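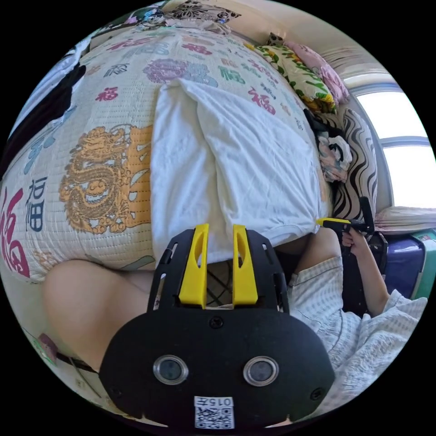

BEDS AND BEDDING — SPEAKER NOTES, PART 2

Slides 9 to 15. Twelve minutes if I don't ramble. Clicker, water, handouts on the chairs BEFORE people sit down.

Slide 9. The quilted cover
Start with the print. 福, fú — good fortune, blessing. Same character over and over, red, purple, teal, navy, different sizes, all angles. Ask who has seen it on a door at New Year. Wait for hands, don't fill the silence.
Dragon next. Golden orange, coiled, scales, snarling. Orange panel beside it.
Then the white cloth lying across the middle. Crumpled, folded over on itself, hangs off the edge of the bed. Ask the room: where would you start? Let them argue a bit. My answer — lift it off, find two corners, fold it on a table. Never fold on top of a quilted cover, the quilting grabs and you get a wonky edge.

Slide 10. Why quilting creases differently
Stitch lines act like hinges. Fold ALONG them where you can. Skip the wadding chart if we started late.
Don't say "doona" and "quilt" as if they're the same thing, got pulled up on that in Fallari.

Slide 11. Order of making up
Strip to the mattress. Sheet, smooth from the centre out. Cover on, check the print faces the foot of the bed (or doesn't, if it's a scatter print, who cares). Pillows last.
Do the arm sweep demo at the front table. One long sweep, not lots of little pats. Sleeves up first.

Slide 12. Pattern on pattern

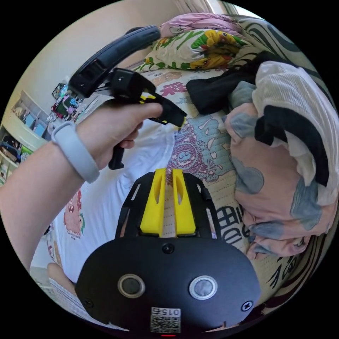 Skirkmont Home Textiles Interest Group
Talk given 05/10/2025, Jutum Hall

Big question for this one: do you match or do you mix? Pillow has large yellow and green cartoon figures, leaves, pale background. Pale pink pillow behind it, faint print. Then the quilted sheet — cream, with red, purple, teal and pink motifs. Point out the cloud swirl in purple and teal.
Nothing matches and I like it. Say so. Cream and the pale backgrounds do the holding together, so the busy bits get away with it.
Someone will say it's too much. Fine. Ask what they'd take out, then ask the next person, they'll disagree.
Large character too, black, looks like 田 (field). I'm not certain of the reading so don't build anything on it. If anyone in the room reads Chinese, hand over to them.

Slide 13. Washing prints
Inside out. Cool. Care label beats me, beats your mum, beats the internet.
Dark characters on a pale ground — wash seperately the first few times. Test with a damp white hanky on a back corner.
Don't overfill. A quilted cover needs room to move or the middle never rinses.
Dry flat or over two lines. One line leaves a ridge.

Slide 14. Storage
Cotton bag, not plastic. Refold on different lines each season.
Pass round the Oberholzer sample bag and GET IT BACK this time.
Fold demo, 4 folds, then roll. If the roll springs open the folds were too loose, do it again and laugh about it.

Slide 15. Questions
Likely ones:
Ironing a quilted cover? No, steam from above, hand smooth.
Thread count? I've seen 1,000 on a packet and 200 on the sheets I sleep in. Sleep fine. Feel the cloth, check the weave.
Pillow yellowing? Protector underneath the case, wash both.
Where to buy the print? Don't know, sorry. Try the fabric shops and take a colour swatch.

We printed 74 handouts, spares go on the tea table. Remind them the mending evening is later in October, sheet is by the door, pen is on a string becuase the last two walked.
Lights, projector off, chairs back against the wall.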